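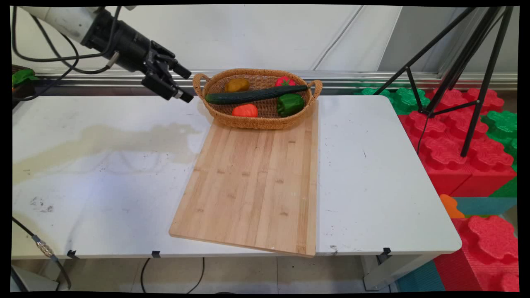
Veg basket on the table

Esora reservoir – braid or mono for tench?

marshpike88
Going to Esora in June for the tench, first time on there. Margins are thick with weed and the club ticket says min 8lb line. I've got mono on everything. Mate reckons braid mainline, short fluoro hooklength, job done. Is he right? Float fishing mostly, maybe a light lead if its windy.

gravelbar
Mono. Braid on the float is horrible, tangles round the tip every other cast and it floats all over the place in a crosswind. 8lb mono is plenty for tench if you keep them moving.

tinca_tam
Disagree. Depends which bank. Road bank yes, mono all day. Far side past the pump house the weed is up to the top by the middle of June and mono just stretches, you lift and nothing happens. Braid cuts through it. I use the Zuvell 20lb and have lost two fish in a whole season.

gravelbar
And how many hook pulls? No give in braid, tench have soft mouths and they bang their heads about right under the tip. Seen it loads.

tinca_tam
Soft rod, loose clutch. Not hard.
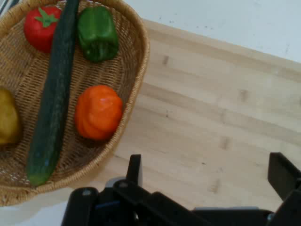
Also you need to rake first whatever line you go with. Nobody bothers now and then they moan about weed. Get there for 5am, drag a swim the size of a door, couple of balls of groundbait with some corn and dead maggot, then leave it an hour. Bubbles should be up by the time your tea's done.

lowbank_lou
Check the rules before you go on with braid – pretty sure they banned it as mainline on Esora last year. Its still allowed on Mahasneh which might be what your mate is thinking of, same club book.

marshpike88
Oh great. Book just says "min 8lb b.s." and barbless. Nothing about braid that I can see. Page 4?

lowbank_lou
Might be on the board at the gate then. I could be wrong, havent renewed since March.

tinca_tam
Not banned. Was there in September, bailiff looked at my rods and said nothing.

gravelbar
Bailiff saying nothing doesnt mean its allowed lol. He said nothing about the bloke with four rods out either.

pegnine
Fished there 12 years. Rule is no braid for LEADS, float is fine. It's because of the swans. Ring the club if you're not sure.

For what its worth I use neither of the above, 8lb Hendero sinking mono, crystal waggler, shot it so the last one is on the deck. Lift bites. Peg 9 obviously, or 14 if there's someone in it. Don't cast far, they're by your feet first thing.

marshpike88
Cheers, thats more like it. How deep is 9?

pegnine
Four foot at the shelf, drops to seven. Stay on the shelf.

tinca_tam
Peg 9 is all roach after 8 o'clock. Go to the far side.

pegnine
Then stop using maggot.

gravelbar
What he said. Corn or a bit of worm. And mono

marshpike88
Right, rang them. No braid with leads, ok on the float, so pegnine had it. Going with mono anyway as I've already got it on the reels. Borrowing a rake off my brother in law. Does anyone know if the top car park opens before 5 or is it the walk from the lane?

lowbank_lou
Walk. Take a barrow.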